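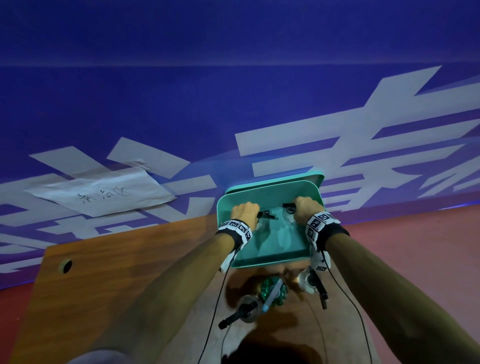

A teal basin, a shallow layer of water and a handwritten sheet of paper taped to the wall behind.

The basin theory of everything

Every few months somebody tells me that I have been washing up wrong. Last year it was the order of the plates. Before that it was the temperature, and before that a man at a dinner told me with a straight face that sponges were finished. So when the fashion for washing small things in a loose plastic basin, away from the sink, reached my corner of Buvville in March, I went in with my arms folded.

The idea is simple enough. You stop using the sink as a container. You put a basin on a table, pour in less water than you think you need, and do the small and see-through stuff in there with your hands. The people who like it say it saves water, spares your back, and keeps clear pieces from getting knocked against a steel tap. The people who sell basins say the same things, only louder.

Hok-lam Leung runs the shared workroom at Siu, where half a dozen small food and craft businesses split the rent, and he has been a basin man for 10 years. He does not call it a method. When I used the word he looked at me as if I had asked about his method for putting on socks.

"It's a tub," he said. "You put it where there's room."

Room, at Siu, means a wood-grain tabletop against a deep blue wall with enormous white Chinese characters slanting across it. The lettering was there when he took the lease and he likes it too much to paint over. The paper sign is another matter. It is three characters in thin black ink, and he is strict about what goes on under it. No lunch, no laptops, no parcels waiting to be picked up.

I asked whether the sign did any good. He said yes. I watched a woman set her coffee down under it within the hour, so I will mark that one as unproven.

The basin itself has a lid, kept propped against the wall when the thing is in use. I had not given any thought to lids. My own basin, bought years ago for soaking a sweater, never had one and spent its life collecting clothespins. A lid means you can walk off and answer the door without dust getting at your soaking. It also means one more piece of plastic to wash, dry and lose, and I would like the lid people to admit that.

Then there is the money. Grandatska will sell you a basin called the Sistine for 879 Buvville crowns, in a color they describe as "lagoon." It comes with a booklet. I read the booklet. It recommends filling the basin to a third, which you could work out by looking at it, and it recommends "mindful rinsing," which I take to mean rinsing. Leung paid a small fraction of that at the hardware store and got the lid thrown in.

Does it save water? I tried it at home over two weeks with the pieces I hate most, the clear lids and little tubs that show every smear. The basin did use less, as far as I could judge by carrying it to the drain and back. It also made me slower, and on most evenings I ran a second batch of clean water for the rinse, which eats into the savings. If you already turn the tap off while you scrub, I doubt you'd notice much change on the bill.

On breakages I am half persuaded. I chipped nothing. Then again I chip something perhaps twice a year, so two weeks proves very little, and I was being watched by my own notebook.

Where I gave way was on height. My sink is too low, like most sinks, and a basin on a table is not. I could keep my elbows bent and see what I was holding against the plain bottom of the tub. Clear plastic in a steel sink full of suds is a guessing game, and more than once I have poured a perfectly good measuring spoon down with the peelings. Go easy on the soap and keep the water shallow and that mostly stops happening.

The drawback is the floor. A full basin is heavy and it slops, and whoever wrote the booklet has never carried one past a dog. Leung fills his with a pitcher and bails it out the same way, which is tedious to watch. He says he doesn't mind. I minded by the third evening and went back to the sink for everything larger than a cup.

So I have kept the basin for small clear things and dropped the rest of the creed. The clothespins are in a jar. I am still looking for a lid that fits.

More from Home & Habits
Dish racks: why the cheap one keeps winning
A week without paper towels
Do labels keep a shared kitchen clean?
The trouble with drawer dividers
Letters: your worst sink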